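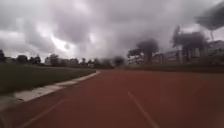

*The running track, with overcast skies.*

# Irari District Soccer League

## Minutes of the March Meeting of the Board

**Presiding:** Subbarao Bhat, Chair

**Clubs represented:** Baltier, Urio, Skukley, Irari Town

**Apologies:** Irari Rovers

### 1. Call to Order

The Chair called the meeting to order and confirmed that a quorum was present. The agenda was adopted with one change: the item on substitutions was moved ahead of the item on referee fees at the request of the Skukley delegate, who had to leave early.

### 2. Minutes of the Previous Meeting

The minutes of the previous meeting were approved with one correction. Under "Discipline," the suspended player should be listed as registered with Urio, not Baltier. The Secretary was directed to send the corrected page to both clubs.

### 3. Matters Arising

**3.1 Team sheets.** The Secretary reported that team sheets are still arriving late from two clubs. Delegates were reminded that sheets must reach the referee before kickoff and the league office by noon on the day after the match. The Board agreed that written warnings will be issued for the rest of the season and that fines will apply from the opening round of the next one.

**3.2 Spare match balls.** Urio confirmed that it now supplies spare balls at all home matches. Item closed.

### 4. Substitutions in the Under-13 Division

The Board considered a proposal from Skukley to allow return substitutions in the Under-13 division. Under the present rule, a player who has left the field may not come back on. Skukley argued that smaller clubs finish matches short of players when an injury occurs late, and that younger players are receiving too little time on the field.

Baltier supported the proposal in principle but asked that substitutions be made only at a stoppage and with the referee's permission. Irari Town expressed concern that frequent changes could be used to run down the clock. After discussion, the proposal was amended to limit each team to 5 stoppages for substitutions per half, with halftime not counted.

**Motion:** That return substitutions be permitted in the Under-13 division from next season, as amended. Moved by Skukley, seconded by Baltier. Carried, with Irari Town voting against.

The Skukley delegate left the meeting after this item. 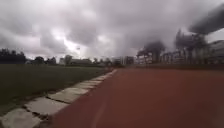

*Track beside the grass field.*

### 5. Referee Fees

The Chair presented a letter from the referees' association asking for an increase in match fees and for payment on the day of the match. Delegates accepted that the current fee has not kept up with travel costs, especially for matches at Urio. Opinion was divided on same-day payment. Baltier noted that its club account requires two signatures, and that cash payments had caused record-keeping problems in the past.

The Board agreed to recommend an increase to the annual meeting and to keep the present system of monthly payment through the league office. The Chair will reply to the association and invite a representative to the next meeting.

### 6. Postponed Match: Baltier v. Urio

The Board reviewed the referee's report on the match between Baltier and Urio, which was called off before kickoff when Urio's bus broke down. Urio asked that the match be rescheduled. Baltier asked for the costs it had already met, including the referee's fee and the first aid provider's charge.

The Board found that Urio had notified the league office as soon as it was able to do so. The match will be replayed at Baltier on a date agreed between the clubs - failing agreement, the Secretary will set one. Urio will pay $200 toward Baltier's costs.

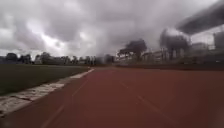 Both delegates accepted the decision on behalf of their clubs. Urio asked that the minutes record its thanks to Baltier for the courteous way in which the matter had been handled.

### 7. League Cup

The draw for the semifinals was made by the Chair:

- Baltier v. Irari Rovers
- Skukley v. Urio

The club named first will play at home. Both matches will kick off at 3 p.m. and, if level after regular time, will go directly to penalty kicks.

### 8. Other Business

Irari Town asked whether player registration cards could be issued in electronic form. The Secretary will obtain prices - item carried forward.

### 9. Adjournment

The meeting was adjourned at 9:13 p.m. The date of the next meeting will be circulated by the Secretary.

Approved for circulation: Subbarao Bhat, Chair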